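16 Jul 2022

Thread tests, continued. I finally got the second half of the Raston spools opened this morning, and I'm glad I didn't rush them last time, as they do seem to behave quite differently once they have been left in the saline overnight. Caoimhe Mulcahy had set up the soak for me before she went home (thank you, Caoimhe, you also labelled everything, bless you) and I had 36 lengths waiting in their dishes when I came in.

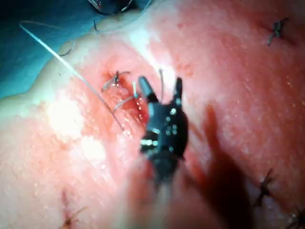 Knots first. I tied the plain square knot throughout, with 2 extra throws on the slippery ones, and pulled each length on the old Hamada tester until it gave or slid. The Pruvham thread nearly always slid before it broke, just as it did in May, and I'm now fairly sure it's the coating and nothing to do with my tying, though I did have a cup of tea and tie a fresh batch to be fair to it. The Raston held beautifully! It is horrid to handle, mind you, springy and forever curling back on itself, and I dropped nine lengths on the floor and had to leave them out of the table.

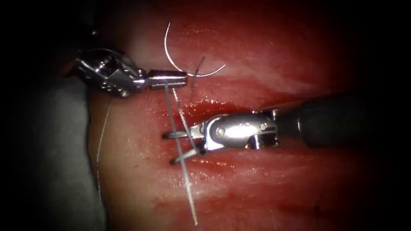 The tester's lower clamp is still biting into the finer threads, so please put a scrap of rubber in before you close it (the blue tin, second shelf). I've written to Skeltier to ask about replacement jaws and they say up to two weeks, so we'll manage until then.

Still to do: repeat the dry set, weigh the spools, and find out who has my good scissors.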